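Progress report to the Sabatier Fund, Nov 15, 2019
From: Ginette Leblanc, Astden parish archive

I'm delighted with where we are! All 13 letters of Father Hirker are now transcribed, and 10 of them are in English. His account of the night at the Drultanus chapel, when he prayed for the flooded village and the river dropped by morning, runs to 15 pages and is a joy to read. 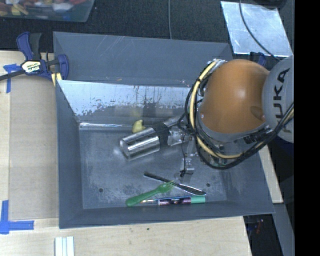 The remaining three letters are in his late, cramped handwriting, so they go slower. I have set aside 2 weeks for them. The saint's day booklet sold out in August, and we'd love to reprint it with the chapel story added.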